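We use cookies to remember your archive display settings. Accept | Manage preferences

Subject: Re: [portable-power] Pladus 530 dropping out at low load
From: Bo-ram Kwak

Guangming Kang wrote:

> I have the Pladus 530 power station feeding a small router and a
> sensor hub, both from the 12 V socket. Total draw is very low. Every
> couple of hours the socket switches itself off and I have to press the
> button again. The battery still shows well over half. The same load on
> my old Drelach ran for days. Is the unit faulty, or is there a setting
> I have missed? The manual has one line on "eco mode" and does not say
> which outputs it covers.
>
> Also, would a USB-C trigger cable get round it?

Guangming,

The unit is probably fine. Eco mode on that model covers the mains inverter and the 12 V socket together, and it is on by default. If the combined draw stays under the threshold for two hours, both are shut down. The USB ports have their own cut-off, which works on current at each port and is not affected by the eco setting.

To turn it off, hold the DC button and the display button together for 4 seconds until the leaf symbol goes out. Release both, then switch the 12 V output off and on again. If you skip that last step the old timer keeps running and you will get one more shutdown, which misled me the first time I tried it.

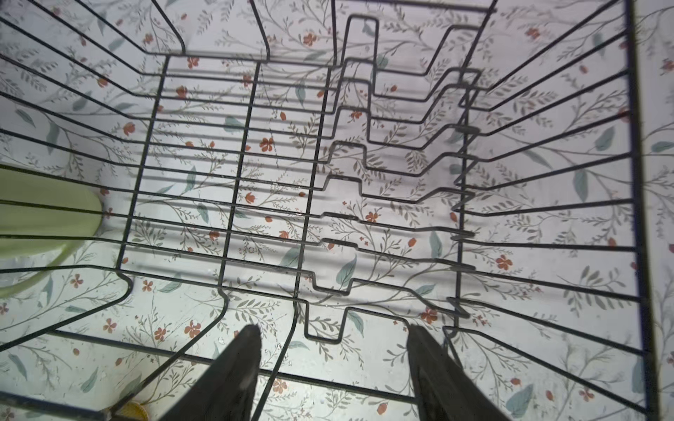
The setting is lost if the battery is run flat, so check for the leaf symbol after any full discharge. It survives an ordinary power off.

On standby losses: with eco mode off and only the 12 V socket live, mine uses roughly 6 W before anything is plugged in. With the inverter on as well it is a good deal more. If both your devices take 12 V, leave the mains side off.

The trigger cable should work, with two cautions. Cheap ones ask for 12 V, and some chargers do not offer 12 V at all, in which case the cable may settle on 9 V or fall back to 5 V. Put a meter on the plug before you connect the router. Secondly, the USB-C port on the Pladus renegotiates whenever something is plugged into the port beside it, so the output drops for a moment. A router will usually restart when that happens. I would stay with the 12 V socket.

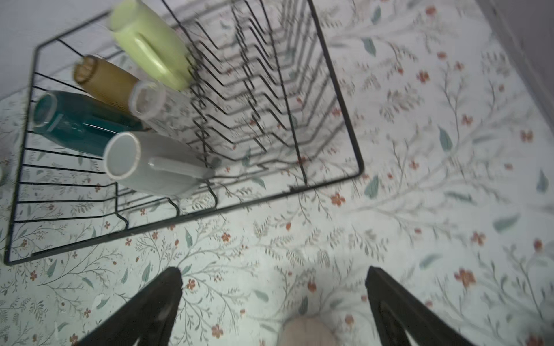

Wire rack with cups or bottles on their sides, patterned tabletop.

Da-eun Ham asked last month whether the larger Pladus 1000 behaves the same way. Hwa-young Won has one and reports that its eco mode can be set separately for mains and DC, from the menu. I have not tested it myself.

If the socket still drops out with the leaf symbol off, please post the firmware version (hold the display button while switching on) and a current reading taken at the socket. The reading on the front panel is no use at this level - it shows zero for anything under a few watts.

Bo-ram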